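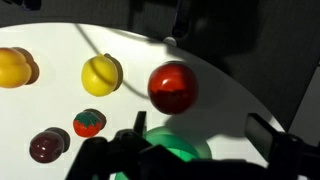
I have been sorting the play food again. It lives in a bin under the window and by January it is always a mess, with half the pieces under the couch and the other half in somebody's coat pocket. This year I decided to get rid of most of it and keep a small set that makes sense together.

The bin had 48 pieces in it when I tipped it out. A lot of that was junk. There were slices of pizza with the felt coming off, a fried egg that a dog had been at, and three ears of corn from a set that fell apart years ago. My neighbor Biljana Milošević gave us a big bag of it when her boys got too old, and I never went through it properly. I just poured it in on top of ours.

What I wanted to keep was the fruit. The kids reach for it first, and it wipes down fast with a damp cloth and a little dish soap. I kept a peach, a lemon, a red apple, a strawberry and a plum. The apple is the biggest of them and the strawberry is small, so it gets lost the most. The lemon has a shiny plastic finish that hides nothing, and if there is a sticky thumbprint on it you will see it from across the room.

The peach is my favorite. It goes from yellow to a deeper orange along the bottom, and it has the crease down the middle like a real one. I think it came from the shop on Tollano Street that closed, but my husband says we bought it on the trip to Trarport. We have not settled that.

For washing, I fill the sink with warm water and leave everything in for ten minutes, then go over the creases and the leafy bits with an old toothbrush. Anything hollow gets squeezed to see if water comes out. If it does, it goes in the trash. I lost two grapes and a pear that way. Then it all dries on a towel overnight – longer if the kitchen is cold.

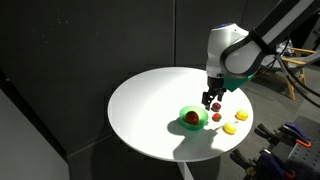
The green bowl stays too. It is the see-through plastic kind, shallow, and the big red fruit takes up most of the room in it. I tried a deeper one from the kitchen for a while, but the kids could not see what was at the bottom and ended up dumping it out every time. With a shallow bowl they pick one thing, put it in, take it out, and go on like that for longer than you would expect.

A white table is good for this. The colors show up and a small dark plum doesn't disappear the way it does on our rug, which is brown and has swallowed more toys than I want to think about. A round one has no corners at forehead height either. I do wish it had a lip, as the lemon does not always stay where you put it.

I got the idea of keeping the set small from Svend Fogh, who ran the toddler mornings at the Laledano library when my oldest was two. He put out 9 things at a time and the rest stayed in the closet. I thought it was stingy. Then I watched the kids play with those few things for most of the morning, and I went home and did nothing about it for 3 years.

The rest went into two bags. One is for the church sale, where I expect it will be priced at 50 cents for the lot, and the other went out with the garbage. I still have the wooden knife and the cutting board, but the fruit that went with them is gone, so I need to decide on that. There is also a cash register with no drawer. My youngest says it is not for sale.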